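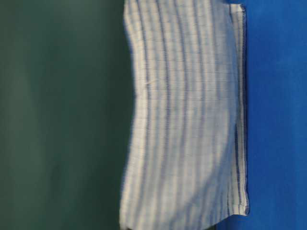

A striped towel between the green and blue backgrounds, seen by a fixed workspace camera.

About Trumon

Trumon records people teaching robots to do ordinary jobs with their hands. Most of our work is with cloth: towels, pillowcases, shirts, napkins, aprons. We also record packing, sorting and simple kitchen tasks when a customer asks for them. The recordings go to companies and university labs that train robots from human demonstrations.

We opened on Jan 4, 2018, with two work cells and one kind of task, which was folding hand towels. We now run cells at two sites. The main one is on Gorkance Road and handles all of the cloth work. The second is smaller and is used for packing and for jobs that need a longer table.

How we teach

We use two methods, and customers can order either one or both.

In hand guiding, the operator holds the robot arm and moves it through the task. The arm is set so that it gives way easily, and its joint positions are saved the whole time. Hand guiding works well for short moves, such as finding the corner of a towel and lifting it. It is slower for anything that takes two arms, and the operator's own hands can get between the camera and the cloth.

In remote control, the operator sits at a station next to the cell and moves a pair of small leader arms. The robot arms copy the motion. Most of our cloth work is done this way. New operators usually find it awkward for the first few days because they can't feel the fabric. They learn to go by the camera views and by how the cloth moves when it is pulled.

Our remote stations run on Drernico, the control software we wrote in our second year. Drernico keeps the arm positions, the gripper commands and the camera pictures on the same clock. It also lets the operator mark a try as good, bad or unsure as soon as it ends. We don't throw out the bad tries. Several customers ask for them, and they are delivered in a separate folder.

The work cells

Each cell has a fixed camera, and customers can have more added. Camera positions are checked at the start of every shift against a saved view. If a camera has moved, the cell stays closed until it is back in place.

Cloth is harder to record than boxes or blocks. The same towel never lands the same way, a soft edge will wander while a stitched hem stays fairly straight, and a woven stripe bends with the fabric under it. We use both plain and patterned cloth for this reason. Stripes and checks show how the material is lying, while plain white gives a camera very little to follow. A customer who wants a robot to cope with real laundry should have both in the order.

We keep 300 cloth items in stock. They are washed on a schedule, and each one has a number that is saved with every recording it appears in. Worn items stay in use unless the customer wants new cloth only.

Our operators

Operators are employees of Trumon and are paid by the hour. We don't pay by the number of tries, and there is no daily quota. Training takes 3 weeks. The first week is hand guiding, and the rest is remote control under an experienced operator. Sessions at the station are kept short, with a break after each one, and operators change tasks during the day.

No background in robotics is needed. Past jobs among our staff include tailoring, hotel laundry, dental work and driving a forklift. New groups start every February, and at other times when we have room.

What customers get

A standard order is 1165 finished demonstrations of one task, reviewed and labeled. Larger and smaller orders are priced separately. Every order comes with the task sheet our operators worked from, the camera settings, the item numbers and a list of anything that changed during recording.

Review is done with Dixit, our in-house checking tool. A reviewer who did not record the session watches each try from start to finish and confirms or changes the operator's mark. Where the two disagree, a second reviewer decides.

Customers own the recordings they pay for. We don't resell them or use them in other orders.

Visits

Customers with an open order can visit the Gorkance Road site by appointment and may try the remote station themselves. Please allow half a day. School and college groups are welcome when the cells are not booked. Closed shoes are required on the floor, and long hair has to be tied back near the arms.

To ask for a price or a visit, use the contact form. Tell us the task, the objects involved, the arm you plan to train and the number of demonstrations you have in mind.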